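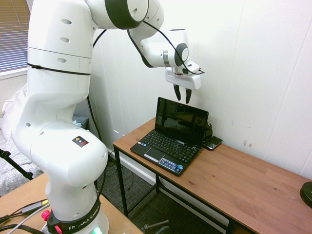
From: Mayu Hirano
To: pekimard-users
Date: Tuesday, June 30, 2020
Subject: Re: Old laptops as print servers

Hidayah Gunawan wrote:
> We have a few laptops left over from the Hosoda office, all with
> 4 GB of memory. Is that enough to run Pekimard for one floor?
> We get 40 jobs on a busy day, mostly short letters. Also, does the
> queue survive a restart, or do people have to send again?

4 GB is fine. Our Clernilier branch has run on the same amount since January with 22 people printing to it. Turn off the desktop session at login and set the lid switch to do nothing, otherwise the machine goes to sleep when somebody closes it.

The queue does survive a restart if spooling is set to disk. The default is memory. Look for "spool" in the main settings file, change it, and restart the service once before you let anyone print.

Two other things to check. Take the battery out if it comes out, and use a wired connection. We lost jobs over wireless until we ran a cable.

I have not tried the Drelto driver on anything this old. Ticket 2568 has a long thread about it and the last few replies are worth reading. If you do try it, please post which version you used.

Mayu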